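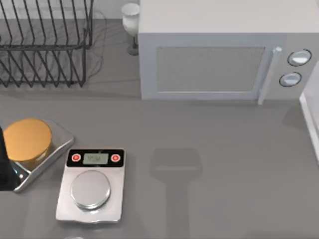
Is it cleaner to let dishes dry in the air than to wipe them with a towel?
Usually it is, provided the dishes were washed and rinsed properly and the towel on offer has been used before, but the difference in an ordinary home is probably smaller than household advice tends to claim.

Dish drying is the removal of water from plates, cups, pans and cutlery after washing. It may be done by hand with a cloth, by leaving the items to drain, or by heat inside a dishwasher. The subject attracts firm opinions and rather little careful study, and many figures repeated in household manuals cannot be traced to any measurement.

Methods

Draining relies on gravity first and evaporation second. Most of the water on a plate held upright runs off within a minute or two. The thin film left behind takes much longer to go, and how long depends on the warmth of the plate, the dampness of the room and whether air can reach both faces. Hot rinse water shortens the wait because the crockery itself stores heat. Thick stoneware therefore tends to dry better than thin plastic, which cools at once and holds water in beads.

Towel drying is quicker and leaves fewer spots on glass. Its weak point is the towel. A cloth that hangs folded on an oven door stays damp in the middle, and it is often used for hands and worktops as well. Cotton and linen are the usual materials. Linen is widely said to be superior, though much of the praise comes from people who sell it, and an old cotton towel that has been through many washes takes up water perfectly well.

Machine drying uses a heating element, the heat left over from the last rinse, or a mineral that gives off warmth as it takes in moisture. Makers describe all of these as complete drying. Owners of plastic lunch boxes will have their doubts.

History

Slatted shelves and wall racks for wet crockery are far older than the modern kitchen, and large houses with a scullery often had a plate rack fixed above the sink. In Finland and some neighbouring countries the drying cupboard, with open shelves over the sink and a door in front, became normal in the twentieth century. It is sometimes presented as an invention without ancestors, which is hard to square with the older wall racks.

Coated wire racks spread with cheap steel rod and plastic dipping. The town museum at Brirport keeps a collection of household drainers, catalogued by Lucía Montes, and its earliest wire pieces carry no maker's mark or date. Dealers nonetheless put confident decades on similar racks. Montes's catalogue declines to do so, and lists them only by size and by the way the joints were made.

Hygiene claims

The case for air drying rests on a sound idea. Bacteria can be moved from a dirty cloth to a clean plate, and a rack does not rub anything on to the plate. What does not follow is that air-dried dishes are free of germs, or that towel-dried ones are a danger. Few bacteria do well on a dry glazed surface, however they came to be there.

A survey often quoted in kitchenware advertising is the one paid for by Briveo, a maker of drainers. It covered 277 households and reported that most tea towels in them were "unfit for use". Severino Calvo, who reviewed it for a consumer newsletter, pointed out that the term was never defined and that no plates were tested at all. The towels had been collected by post — some of them presumably spent days in a warm envelope — and no allowance was made for this. Briveo later dropped the phrase from its packaging but kept the number.

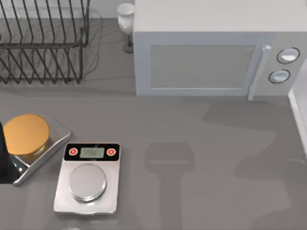
A smaller study by Montserrat Arrieta is more useful, although it has limits of its own. Arrieta took swabs from 300 plates washed by hand in the same detergent. Plates dried with a fresh towel and plates left to drain gave similar results. Those wiped with a towel in its third day of use did worse. All the work was done in one warm, dry building, so it says little about a damp flat in January, when a stack of bowls may still be wet the next morning.

The rack itself is frequently left out of the discussion. Water that collects in a tray beneath the drainer can turn slimy if it is not emptied, and cutlery pots with closed bottoms have the same fault. An air-drying household that never washes its tray has little reason to feel superior to a towel-drying one that changes its cloths.

Cost and energy

Air drying is commonly called free. This is true of the rack once bought, and mostly true of the heat, although water evaporating indoors has to go somewhere and adds a little to the damp in a closed kitchen. Towels need laundering, but usually go in with a load that would have been run anyway. Claims of large yearly savings from giving up either method should be treated with care. Ramiro Sepúlveda, in a column dated 12/19/21, worked backwards from one such claim and found that it required a family to boil-wash a separate load of tea towels every day.

Absorbent mats

Drying mats made of microfibre or pressed stone powder are sold as a replacement for racks. The Hurilik mat was advertised as drying a glass in 8 minutes. The small print gave the test conditions as a single glass, already shaken, standing on its base. A glass placed upside down on a flat mat traps moist air and may stay fogged inside for hours, whatever the mat is made of. Stone mats absorb quickly when new and more slowly as their pores fill with grease and limescale. Sanding is often suggested as a remedy and does seem to help for a while.

See also

Dishwashing
Draining board
Plate rack
Tea towel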